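Looking after the yellow fingers on a Cadeck hand gripper

If you fold laundry with a Cadeck for any length of time, the fingers will start to feel a little sloppy, and it creeps up so slowly that you blame the jeans first (I certainly did!). The fix takes 15 minutes and a small screwdriver, and Meenakshi Prajapati, who taught me on our old Branau, still does it faster than I can.

Start with the power off and the gripper on a towel. Wipe both lenses with a dry, soft cloth – no sprays, please, they creep in behind the rims. Then go over the code sticker with the same cloth, and press down any corner that has begun to lift.

Next, squeeze the fingers shut by hand and let them open slowly. They should meet evenly at the tips. If one lags, pick the lint out of the rail, and only then snug up the finger mount. A quarter turn is plenty, and I have cracked a finger by being keener than that.

Power up, run the open and close check 36 times, and finish on real clothes. Denim is my favorite for this, being heavy and forgiving.
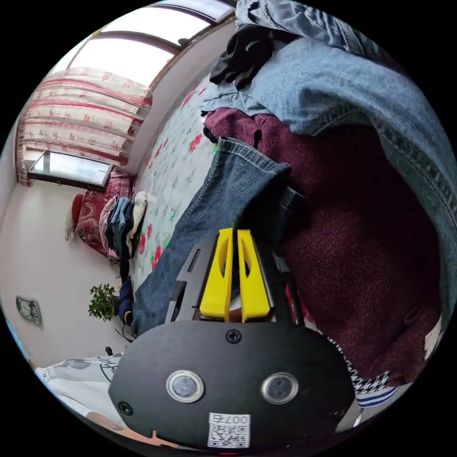
Trying the fingers on denim, over on the bed.

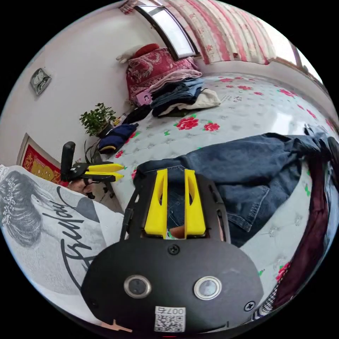
How often should I replace the fingers?

We swap ours every 2000 grips, or sooner if the tips look shiny or no longer meet. Change both at once, so they wear together.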